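**Boletín interno · Buenas prácticas**

## La guía de recogida de demostraciones ya va por su segunda versión

¡Por fin! Después de una primavera larga de borradores, anotaciones al margen y alguna discusión acalorada sobre qué significa exactamente «soltar» un objeto, la segunda versión de la guía de demostraciones con pinza de mano está en la carpeta compartida de Drakalura. Entra en vigor en junio para todos los equipos que graban, también los que trabajan fuera de las oficinas.

Quien haya usado la primera recordará que era poco más que una hoja con advertencias. La nueva tiene ocho apartados, un glosario y una ficha de sesión que se rellena en un par de minutos (la hemos probado con guantes, con prisa y con sol de cara, y se rellena). La ha coordinado Sorcha Tennant, que ha tenido la paciencia de leerse todas las incidencias del último año y agruparlas por causa, no por equipo. Se nota muchísimo en el resultado.

### Qué cambia en la práctica

El cambio más visible es la definición de episodio. Hasta ahora cada cual empezaba a grabar cuando le parecía, y luego nos encontrábamos con tomas que arrancaban con el objeto ya agarrado. Desde ahora:

- El episodio empieza con los dedos abiertos y el objeto a la vista, sin contacto.
- Termina con los dedos abiertos otra vez y la pinza separada del objeto.
- Si el objeto se cae, se termina el episodio y se marca como fallo. No se borra.
- La mano libre no entra en la zona de trabajo, ni para «ayudar un poquito».

El tercer punto es mi favorito. Un fallo bien etiquetado vale mucho, y llevábamos demasiado tiempo tirándolos a la papelera por pudor.

También hay una regla nueva de variedad. Cada lote es de 1000 episodios, y ningún lugar puede aportar más de 200. Cuando se llega al tope se cambia de sitio: otra mesa, otra altura, otra luz. Los interiores con fluorescente ya los tenemos repetidísimos, así que la guía anima a salir a terrazas, patios y zonas comunes, siempre con permiso de quien gestione el espacio.
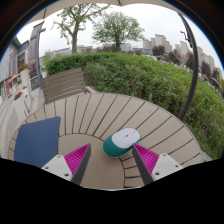 Para el trabajo al aire libre hay un apartado entero, el quinto, y creo que es el mejor escrito. Pide anotar el estado del cielo con tres palabras cerradas (despejado, variable, cubierto), comprobar la exposición antes de cada tanda y no mover los muebles una vez abierta la sesión. Si hay una sombrilla, se anota si estaba abierta. Parece una manía, pero al comparar tandas ahorra horas de preguntas por el chat.

Sobre los objetos, la recomendación es empezar por cosas corrientes, de las que cualquiera tiene en el escritorio o en la cocina, y alternar la orientación en cada repetición. Nada de colocarlos siempre rectos y centrados porque así sale más bonito. Un ratón de ordenador, por ejemplo, se agarra de manera muy distinta según quede de costado o en diagonal a los dedos, y las dos situaciones tienen que aparecer en el lote.

### Privacidad, sin atajos

El apartado sexto es el más estricto. No se graba a personas reconocibles, y si alguien pasa por delante se pausa y se repite. Pantallas, correspondencia y matrículas, fuera. En exteriores conviene elegir el ángulo antes de empezar, dando una vuelta completa a la mesa con la cámara encendida y mirando qué entra por los lados, porque el gran angular recoge bastante más de lo que uno cree.

La revisión se hace en dos pasos: primero quien grabó y después otra persona del equipo que no estuviera en la sesión. Las dos firman la ficha.

### Lo que queda abierto

Seguimos sin acuerdo sobre el desgaste de las almohadillas. El grupo de Clokel propone cambiarlas cada 1000 agarres, estén como estén; el de Šimkus prefiere una inspección visual al principio de cada jornada. A mí me convencen los dos (lo sé, no ayuda), y de momento la guía pide lo segundo y apuntar la fecha del último cambio. Si tenéis datos de vuestras pinzas, mandadlos, que esto se resuelve con números y nos hacen mucha falta.

El taller de presentación será a las diez de la mañana en la sala Netgate, con pinzas para todo el mundo y fichas impresas. Traed vuestros objetos, cuanto más raros mejor, y las dudas que os hayan surgido al leer el glosario. Las correcciones al texto se envían directamente a Sorcha hasta finales de mayo.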